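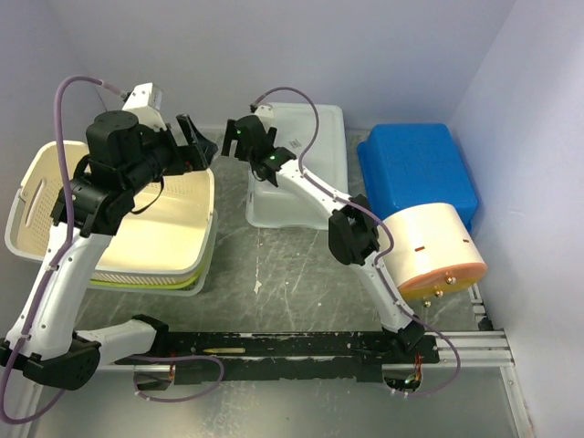

Marbled work surface with basket, translucent bin and cream drum, February.

Tasville Sorting and Storage Project
Progress report to the Breleck Fund, second period
Prepared by Areti Zervas, project lead

Where we are

The second period covered the fitting out of the work surface, the choice of containers and the first written version of the sorting procedure. The first two are finished. The procedure is in use but still being changed, and the labelling work has slipped into the next period for reasons given below.

Of the 80 household items on the agreed list, 72 now have a settled place and a line in the procedure. The remaining ones are mostly awkward shapes: long utensils, a folding rack, two lids that fit nothing else on the list. Benjie Calimlim is working through them and expects to have a proposal before the next call.

Work surface

The grey marble-patterned surface was agreed at the end of the first period. We had been asked to consider a plain white one, and Rommel Macaraeg compared the two over several mornings. Small pale items were harder to pick out on the white, and the patterned surface showed fewer marks after wiping down. We have kept it. The pale lavender-grey walls stay as they were and we are not asking for any money to repaint.

The right-hand wall still comes out brighter than the others. Şükran Yüksel has tried moving the lamp on that side and the difference is smaller than it was, though it has not gone. We would like to try a diffuser before spending on a new fitting. The cost can be met from the small works line.

Containers

The first period report listed a wider set of containers than we are now using. We have cut it back. A cream basket, a translucent bin and a cream drum are in the current layout, and the procedure is written around them. The other pieces have gone back to the store and are noted in the inventory as spare.

The basket takes the soft and mixed items. It has been the easiest to work with and we have no changes to propose.

The translucent bin takes things that need to be found again quickly. Florante Policarpio asked for it in place of a solid one after the first trials, when too much time went on looking for items that had already been put away. The replacement came from Plasar and arrived later than promised — this accounts for most of the delay in starting the second round.

The drum was the subject of a question from your office. It was bought from Sutanto at the listed price and there was no delivery charge. It takes up more of the surface than we allowed for in the original plan, and we have moved the other containers to suit. If the layout has to be made smaller in the third period, the drum is the piece we would look at first.

Sorting procedure

Version one ran to 32 steps, which was too many. Several of them repeated each other with small changes in wording, and people working from the sheet lost their place. Benjie and Şükran have merged the repeats and put the container name at the start of every line. The new version has been used for the whole of February with no serious complaints. There is still some disagreement over whether damp cloths count as soft items. For the moment they are set aside and dealt with at the end of the session.

Time per session has come down by roughly a third compared with the first period. Part of that will be practice, so we would not want the figure quoted on its own.

Labelling

Labels should have been finished in this period. The first batch was printed too small and the adhesive lifted at the corners. Rommel has asked for a quote for a larger size and will forward it when it comes. Until then the procedure sheet is kept next to the work surface, which does the job but slows down anyone new.

Spending

Spending is within the period budget. Containers came in slightly under, mainly through the shorter list, and printing will go over once the labels are reordered. We would like your agreement to move the difference from one line to the other. No other changes are requested.

Next period

Finish the remaining items on the list and close the question of damp cloths.
Reorder and fix labels, then check them again after a month of wiping down.
Try the diffuser on the right-hand side.
Run the procedure with two people who have not seen it before and record where they stop to ask.
Return or reassign the spare containers in the store.

Questions on the spending table should go to Florante. Anything on the layout or the containers can come to me.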